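Killent Plevel rebounder, two months in

Quick one because I've got under-12s at 5.30 and the bag's not packed. A few parents asked me what the net thing is and if it's worth getting one for home. Short version, yes mostly. Long version below.

What it is. Steel frame, tight net, you kick a ball at it and it comes back. Two sides. One side fairly upright for passing along the ground, the other leaned back so you get it in the air for volleys, chest control, keeper catches. Folds flat-ish. $175 from Hivolari, who had it on the doorstep quicker than they said they would. I paid for it myself, club didn't chip in, nobody sent me anything.

Why I wanted one. We've got a squad with an odd number and two kids who miss half of training for swimming, so there's always somebody standing around with no partner. A wall would do it but the nearest wall at our ground belongs to the tennis club and they've made their feelings known. Also I've got a daughter who's decided she's a keeper and wants shots fired at her every night after tea. My knee isn't up to it.

Putting it together. Box says 20 minutes. Hmm. Frame went up fast, push-button poles, colour dots on the ends so you match them up. Net was the pain. Elastic loops, loads of them, and if you start at one corner and work round like a normal person you can't get the last side on. Do opposite corners first. Then middles. Then fill in. Instructions don't say this, they've got one drawing and a man smiling. Wear gardening gloves if your hands are cold, I took the skin off a knuckle. I did ours in the garage in February, sweating like anything, and got a beer out before the last few loops. Wouldn't recommend that part either.

The bounce. Good! Better than I thought for the money. Firm pass from the penalty spot comes back to your feet with a bit of pace on it, and it comes back straight as long as you hit the middle. Hit it near the frame and it goes wherever it likes. Barış Kırmızıgül, who's got our under-14s, reckons that's a feature as it teaches them to adjust. I reckon it's a saggy net. Tightening the loops helped some. It's still deader at the bottom edge than anywhere else, which is annoying as that's exactly where a ground pass from a little kid ends up.

Size 5 ball fine. Size 4 fine. Futsal ball, don't bother, it just sort of drops.

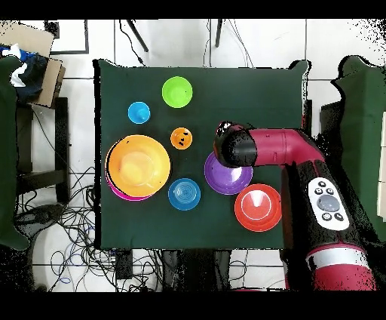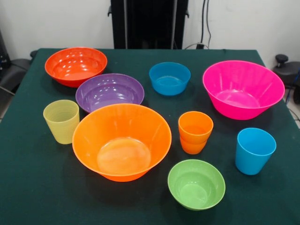 The target sheet that comes with it is my biggest moan. It clips over the net with four rings marked on it, you aim for a ring, great idea, except the rings are navy on black. From more than a few steps back you can't see them, and once the light goes at training you may as well aim for the moon. Whoever picked the colours should look at that lime green bowl and the big orange plate on the dark green cloth, you'd spot either of them from the other end of the room. I've gone over our rings with orange tape. Lasted three sessions, then the corners lifted, now on to the second roll. Kids love the targets now that they can see them though. They made up a game with points and somebody cried, so it must be a decent game.

Keeper stuff. Flip it round to the leaned-back side and throw or volley the ball in. You get a looping return, nice for high catches. Steeper angle setting gives you a quicker one at chest height. There's three positions and the pin for the middle one is stiff as, the kids can't shift it and I need to put my foot on the bar. My daughter did 67 catches in a row the other night. She'd like that mentioned. I was only half watching but she says 67 so it's 67.

I wouldn't use it for proper diving work. It's too narrow and you'd end up face first in the frame.

Stability. On grass, pegged, no problem at all. On the artificial pitch you can't peg it (please don't try, the council will have my head) so you need weights. A hard shot walks it backwards, and our bigger lads had it over onto its back inside ten minutes. I use two old sandbags from the shed across the back bar. They do sell a weight kit for it but I haven't tried that and I'm not paying extra for bags of sand.

Carrying it. Comes with a bag. Bag is rubbish. Zip went in week three, I've got a ratchet strap around it now. Folded it's 84 cm the long way so it goes across the boot of a normal hatchback, just, with the ball bag on top and the cones down the side. Not heavy as such but awkward, it swings about and gets you in the shin. One adult can manage. An eleven year old cannot, whatever he tells you.

Against the Boersma. Arnout Van Damme at the next club over has the Boersma one and let us have a go on it after a friendly. It's a nicer bit of kit, no point pretending. Tighter net, rubber feet, bounce is the same right out to the edges. It's also well over double the price and doesn't fold, he's got a trailer and a container at the ground with a lock on it. If your club has somewhere to leave it then go and look at that one. We have a cupboard with a mop in it. So the Plevel.

Wear so far. Frame's fine, bit of paint gone where the pins go in. One elastic loop has snapped, there's spares in the packet, which I was glad of. Net has no holes. It's been left out in the rain twice (me, both times) and there's a rust spot starting near one of the bottom welds so I've put some grease on it. Would of been nice if they'd capped the tube ends, water gets in and then you tip it up to fold it and it runs down your sleeve.

Neighbours. If it's for the backyard, know that it makes a noise. A sort of twang. Fine at four in the afternoon, less fine at eight in the morning in the school holidays. Ask me how I know. It's also not a backstop, miss it and the ball's over the fence, so park it in front of something.

Who it's for. Kid who'll actually go outside and hit a ball at it on their own. Coach with odd numbers. Not really adults with a proper strike on them, you'll just be picking it up all night.

Scores as people always ask. Bounce 8. Build 7. Bag 1. Target sheet 3, or 7 once you've taped it. Price fair.

If anybody wants a try before they spend the money, ours is out by the far goal most training nights, come and have a kick. Bring your own ball, we're down to nine and two of thsoe are flat.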